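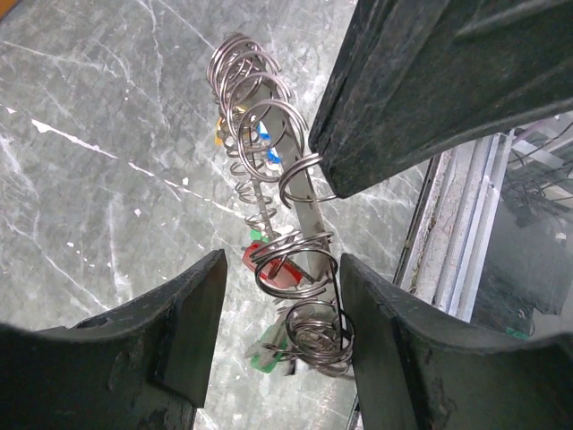 Sep 15, 2021 - stage outfit mockups, Dorau tour

Jacket no. 2 back from Flendholm. Sequin count on the left sleeve 1,117, right sleeve 1,483. Way off, you can see it from across the room. Vanderleia says leave it, asymmetry reads fine under lights. I dont agree but she has dressed more singers than me.

Stretch test on the Dantas mesh: 89 pulls before the first snag, at the armhole again. Same place as the June sample. Try binding it with the soft tape, not the ribbon.

Boots: heel too loud on the riser, sound guy picked it up in the vocal mic. Fung-ping glued felt under both, better. Needs another go with the full dance break, she only did the chorus.

Quick change still too slow. Snaps down the side instead of the zip? Ask Jutside if they have the heavy ones in black.

Red lipstick transfered onto the white collar, cold water and dish soap got most of it. Order a spare collar anyway.

To do: redo right sleeve (if V. gives in), hem the cape, call Jutside before lunch.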